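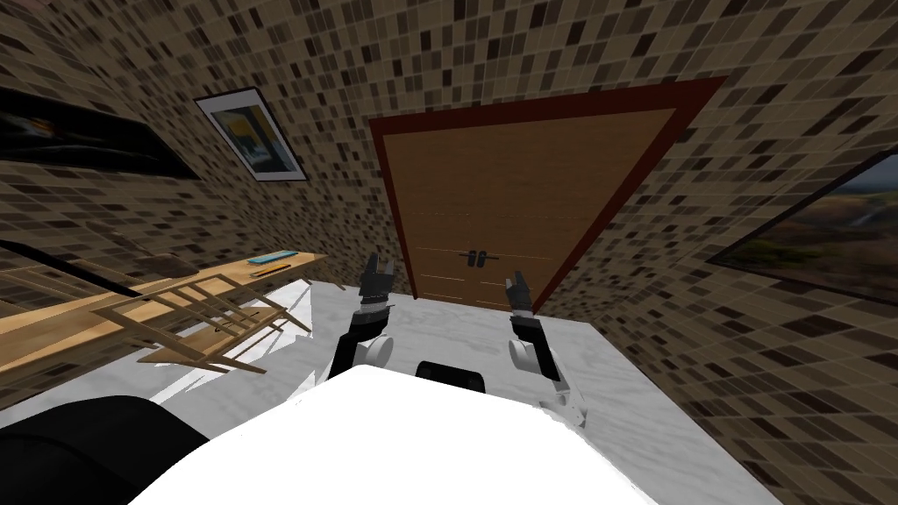

About Breltberg

Breltberg supplies wall tile, floor tile and interior doors to builders, schools and property managers. The company began as a two-person tile counter and now serves 400 trade accounts from a single warehouse and showroom.

Our stock program covers 600 tile lines, most of them in small formats for kitchens, entryways and washrooms. Orders for stocked items leave the warehouse within two business days. Special orders are quoted in writing, with the lead time stated on the quote.

The door department joined the company in June 2014 with the purchase of Cladari, a maker of interior doors and frames. Cladari continues to operate under its own name, and its 14 employees build to measured drawings supplied by the customer — single and double doors alike.

Samples

Trade customers may borrow up to 200 sample pieces per year at no charge. Samples are to be returned within one month. Color varies between production runs, and final approval should be made from a current sample.

Service Area

Deliveries are made on our own trucks within the county. Freight beyond that area is arranged by the customer or booked through our dispatch office.

Page last revised Jun 28, 2021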